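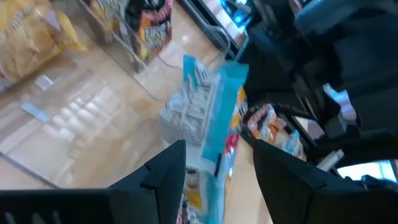 About Wosus

Wosus is a snack shop. We mention it early because the name gives you no help at all, and people have come in over the years hoping for shoe repair, sushi and, once, tax advice. We sell chips, crackers, puffs, nuts, cookies and a rotating selection of things in bags that are hard to classify. If it crinkles, we probably carry it or have had an argument about carrying it.

How we started

Ingvild Eklund opened the first store in Vivmont after nine years as a buyer for a grocery chain, where her job was to decide which four flavors of potato chip the public deserved. She thought the public deserved more than four. Her employer disagreed in a very nice meeting with fruit, and she handed in her notice that June.

The original shop had one aisle and a freezer left behind by the previous tenant, which was too heavy to move and became the pretzel display. The second store, on the Birnum side of town, has proper aisles and no freezer. Regulars from Vivmont still complain that it lacks character.

What's on the shelves

At last stock count, on 02/11/2024, we had 2,759 different products between the two stores. We'd been telling people 2,255 for quite a while, so if you read that number on an old paper bag, please forgive us. The old bags are still perfectly good bags and we're going to use them up.

Most of what we sell goes out in clear bins. Ingvild is firm about this. A chip bag standing up in a clear bin can be read from across the aisle, and a chip bag lying down in a cardboard tray looks like it has given up. The bins also show every fingerprint, so somebody is usually wiping one. If you're standing in front of the bin they want to wipe, they'll wait. They may sigh.

We don't sort by brand. We sort by what you're likely to want, which means salty near the door, sweet at the back, and spicy at a height small children can't reach. Sour cream and onion has its own section after a customer survey that got more heated than we expected.

How we choose

Anyone on staff can put a product forward. It then goes to the tasting table in the back room of the Vivmont store, where at least seven of us have to try it and write something down. "Good" doesn't count as writing something down. Neither does a drawing, although we kept the drawing.

We turn away a lot. Some of it tastes fine and arrives as dust. Some of it is mostly air, and we do understand that a bag needs some air, but there are limits. We've also said no to a few very handsome packages with nothing much to say for themselves once opened.

The Yusof Shelf

Next to the register in both stores is the Yusof Shelf, named after the street it used to face before we turned the whole layout around. It holds whatever is getting close to its date, at half price. Some people shop only from this shelf and consider everyone else a fool. We like these people very much and wish they would occasionally look at the crackers.

Working with us

We hire a couple of times a year, mostly for evenings and restocking. You don't need retail experience. You do need to be able to fill a bin with the fronts facing out, and to hear the question "are these any good?" forty times a shift and answer it truthfully - including when the answer is no.

Finding us

Both stores are open every day from ten until eight. Parking in Vivmont is behind the building, next to the old freezer, which did get moved in the end. It took six people and a door.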